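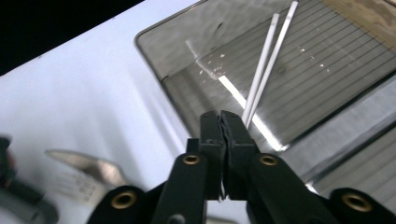

Stirring Rods and Trays: Revised Arrangements for the Shared Bench

Members of the Corkia Workroom are advised that the sorting of small bench items, begun in March, is now complete. The work covered stirring rods, straws, spatulas and the shallow metal trays in which they are kept between sessions. A total of 422 items were retained and 63 were withdrawn as bent, split or otherwise unfit for use.

With immediate effect, long white rods are to be laid lengthwise in a stainless-steel tray and stored apart from the short ones. Grooved trays are preferred for this purpose. Rods should not be stood upright in jars, a practice that has been in place since 1999 and that accounts for most of the bent stock.

Members are also asked to clear trays of scraps and specks before returning them to the Jolora cabinet. Fine debris settles in the grooves and is easily carried into the next user's work. Larger pieces may be picked out by hand or with a narrow-tipped tool; the remainder should be brushed along the grooves -- never across them -- and the tray then rinsed and dried. Scraps of any kind go into the lidded bin beside the sink.

A further order of some 700 rods has been placed with Cernum and will be held in the upper store. Requests for more than one packet should be made in writing to Angus Baird, Workroom Manager. Labels for the cabinet shelves will follow in the next issue.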